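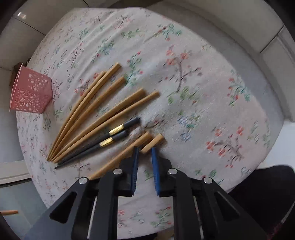
This page was last changed in April, at 16:20.

Lekudis is a method for teaching a robot arm to pick up thin objects from demonstrations recorded with a hand-held gripper. It was developed under the Ratness project and is mostly used with chopsticks, pens and skewers.

Method

A person holds the gripper and performs the task on an ordinary table. A wide-angle camera on the tool records each attempt, and the path of the tool is worked out later from the video. Sticks may be fanned out with their tips close together, as on the flowered tablecloth shown, or set apart. Wooden and black chopsticks are mixed so that the model does not depend on one color.

The recordings are cut into single grasps with a program called Imgate. A policy is then trained to predict the next few gripper positions and the width of the opening.

Results

The first training set held 2,499 grasps. In tests on the Sutter bench, the robot lifted one stick without moving its neighbors in 70 percent of trials. A policy trained only on widely spaced sticks reached 39 percent on the same layouts. Most failures happened where tips touched and the gripper closed on two sticks at once.

Limitations

The method uses no force sensing. Patterned cloth lowered the score by 3 points compared with plain cloth.

See also: Imitation learning; Parallel-jaw gripper

This site uses cookies to remember your reading settings. Accept | Decline

Text may be reused with credit. Contact | Back to top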